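Vudum Tableware Support
Ticket: Foam bowls, fill line does not match listing
Product: Udalix foam bowl, white, sleeve of 20
Opened by: Anas Abou Jaoude, Sostdale
Status: Open, waiting on supplier
Priority: Normal

Anas Abou Jaoude, 9:12 am

I ordered 800 of the Udalix white foam bowls for our June lunches. Your listing says "molded fill line inside, 300 ml." I'm holding one and I don't believe it.

There is a ridge inside the bowl. It's shallow and goes all the way around. If that is the fill line, it does not come anywhere near 300 ml. I poured water into one from a measuring jug and the water went over the ridge long before the jug got to the 300 mark. I did it again with a different bowl out of a different sleeve. Same result.

So either the ridge isn't the fill line, in which case there is no fill line, or it is and the number is wrong. Which one?

I care about this because four people take turns ladling and we need the portions to come out even. That was the only reason I picked these over the cheaper ones.

Vudum Support, 10:40 am

Hi Anas,

Thank you for reaching out and sorry to hear the bowls are not what you expected. The Udalix bowl holds 300 ml. Could you please check the following:

1. The bowl is on a flat, level surface.
2. The measuring jug is read at eye level.
3. The sleeves have not been stored under weight, as this can change the shape of the bowl.

Please let us know the outcome.

Anas Abou Jaoude, 11:05 am

1. It's a table. It's level. I put the jug down on it and the water sat even with the line all the way around.
2. Yes.
3. They came yesterday in your box and went on a shelf with nothing on top of them.

I'd also point out that none of those would explain the size of the gap. A crooked table doesn't make half a bowl of soup disappear. And "the bowl holds 300 ml" is not what the listing says. The listing says the fill line is at 300 ml. Those are two separate claims and I only asked about one.

Vudum Support, 1:22 pm

Hi Anas,

Thank you for the details. Foam products can vary slightly from batch to batch. Please could you try the test with a bowl from a third sleeve? If possible, please use room temperature water, because hot liquid may cause the foam to soften and affect the reading.

Anas Abou Jaoude, 2:10 pm

Third sleeve done. Tap water, cold. Over the ridge well before 300, same as the others. I then kept pouring to see what the bowl takes in total. 300 ml does fit, but it's close enough to the rim that I wouldn't hand it to a child or walk across a room with it.

Now I have a second question, seeing as you brought it up. You say hot liquid may soften the foam. The listing says "for hot and cold foods." It's a soup lunch. Is there a temperature I should stay under? I can't find one on the sleeve, in the box or on your page.

Vudum Support, 3:48 pm

Hi Anas,

The bowls are suitable for hot and cold foods. We recommend letting very hot liquids stand for a short time before serving.

We have passed your question about the fill line to our product team.

Anas Abou Jaoude, 4:01 pm

"Very hot" and "a short time" are not numbers. I'll test it myself.

Anas Abou Jaoude, 4:55 pm

Log of what I tried, so I don't have to type it again for the next agent. All of it at the serving table, with the tablecloth on, the way we'd use it.

Test A. Cold water, poured to the ridge only, then tipped back into the jug. Came to well under half of 300. Repeated. I'm not going to give you an exact figure because the jug isn't marked that low, but it isn't a matter of opinion.

Test B. Water straight off the boil, filled to a normal portion, left for 60 minutes. No leak, no mark on the cloth. The wall gave a little more when I pinched it at the start and went back to normal as it cooled. I expected worse. I'll give you that one.

Test C. Same as B but carried the length of the room and back. Fine if you hold it from underneath. If you hold it by the rim with one hand the bowl bends and you get a wet thumb.

Test D. Empty bowls on the tablecloth with the door open. They move. The cloth is the glossy kind and the bowls weigh next to nothing. That's foam, I'm not claiming it as a fault.

Test E. Same portion of water in a ribbed beige plastic bowl we already had. Easier to grip, hotter on the fingers. No ridge, no fill line, and nobody claimed there was one.

Conclusion so far: the bowl works as a bowl. The line doesn't work as a line.

Vudum Support, next morning, 9:30 am

Hi Anas,

Thank you for your patience and for the thorough testing. Our product team has asked if the ridge you are describing could be a stacking ring. Some bowls have a small step inside that stops them from sticking together in the sleeve. The fill line is normally a separate, finer line higher up the wall.

Please could you look for a second line and send us a clear picture of the inside of the bowl?

Anas Abou Jaoude, 9:52 am

I've looked. I ran a fingernail down the inside wall from the rim. I shone a flashlight across it from the side. I looked at bowls from the top, middle and bottom of a sleeve in case your mold changes halfway down. I don't find a second line in any of them.

The stacking ring idea makes sense to me, by the way. It's the first thing anyone there has said that does. But it would mean the listing describes something the bowl doesn't have.

Picture attached.

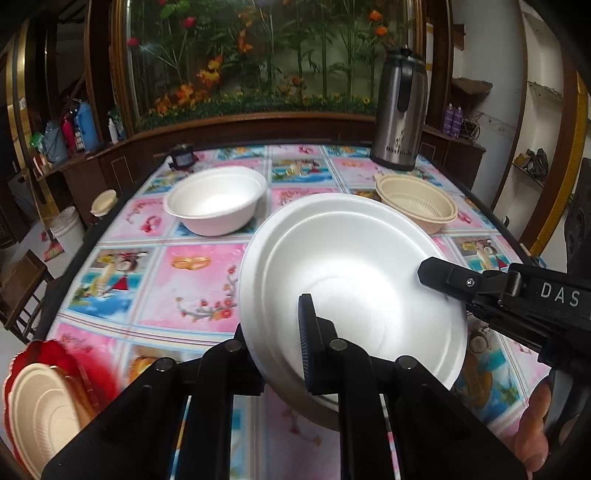
Attachment 1. Foam bowl tilted to show the ridge inside. Second foam bowl and the beige ribbed one on the table behind.

Vudum Support, 11:15 am

Hi Anas,

Thank you, the ridge is clear. We have forwarded this. While we wait, we can offer you the following:

Option 1: Return unopened sleeves for a refund.
Option 2: Keep the bowls and receive a credit toward your next order.
Option 3: Exchange for the Udalix pulp bowl, which comes with a printed fill guide.

Anas Abou Jaoude, 11:31 am

Before I pick anything:

On option 1, you keep asking me to open sleeves to test, and now only unopened sleeves count. I've opened several at your request. I want those included.

On option 2, how much credit?

On option 3, is the fill guide printed on the bowl, or on the sleeve, or on a sheet of paper in the box? I've learned to ask. Has anybody there poured water into one? We have pulp plates from another order and they're fine for cake, but a plate with cake on it doesn't tell me anything about soup.

Vudum Support, 2:05 pm

Hi Anas,

Opened sleeves used for testing will be included in the refund. We have added a note to your order.

The credit under option 2 would be confirmed once the product team closes their review.

On option 3, we are checking with Ackah, who make the bowls for us.

Anas Abou Jaoude, 2:20 pm

Thanks for the note on the opened sleeves. I can see it on my order page, so that part is real.

Still open from my side:

- Is there a fill line on this bowl, yes or no
- What temperature the foam is rated for, as a number
- Where the guide is on the pulp bowl
- The listing, which as of five minutes ago still says "molded fill line inside, 300 ml"

Vudum Support, 4:37 pm

Hi Anas,

Update from Ackah: the ring inside the bowl is for stacking. The current mold does not have a fill line. An earlier version did, and the description was carried over. The listing will be corrected.

They have not yet replied about the temperature rating or the pulp bowl. We will keep this ticket open.

Anas Abou Jaoude, 4:49 pm

So the answer to my very first message was "there is no fill line."

I'll keep enough sleeves for the first lunch, because I've seen them hold boiling water for an hour and I'm out of time to find something else. The rest go back. For portions we'll use a smaller ladle, one scoop each, and I've checked that against the jug twice.

Please don't send the pulp bowls as an exchange. Send one sleeve of 20 and I'll pay for it. If the guide is where it's meant to be and matches the jug, I'll order more.

Vudum Support, 5:10 pm

Hi Anas,

Return label sent to your email. One sleeve of Udalix pulp bowls added at no charge.

Status changed: Open, waiting on supplier (temperature rating)

Anas Abou Jaoude, 5:18 pm

Label received. The listing still says 300 ml.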